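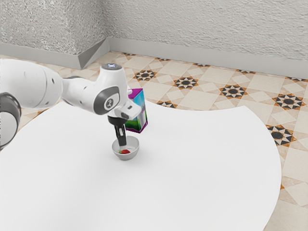
Strawberry, bowl and milk carton in the Grandora simulator.

Is the Grandora kit any good for a complete beginner?
Posted by Kershaw_reader, 2019-01-12

I've been playing with the trial and I'm hooked! You get a white arm, a round table and breakfast things to practise on. Before I pay for the full kit, does it teach you much about gripping, or is it mostly a toy?

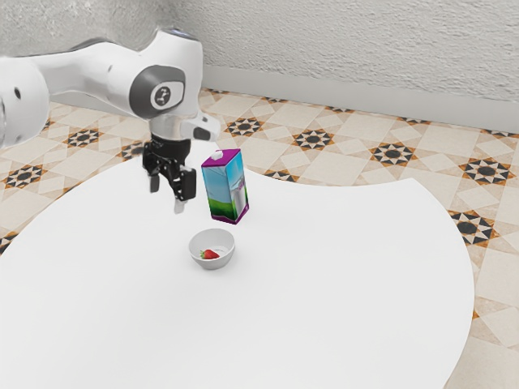
My other worry is the physics. I'd like to try pouring next, and I don't know if the trial has the same settings as the paid one. My laptop is a 2-year-old Heleva, nothing fancy.

Hsin-yi Ko
Buy it! I've had the full kit since July and still open it most evenings. Gripping is the best part, you learn so much from getting the approach angle wrong (I had 13 goes at a carton before it felt natural). The paid one lets you change friction and the time step, so turn the step down if things hover or drift. Pouring is only faked though, there's no real liquid.

kirkelach_bob
runs ok on mine. bit slow

Moth80
Agree with Hsin-yi. Do the bowl lessons first, and save your scene before you touch friction!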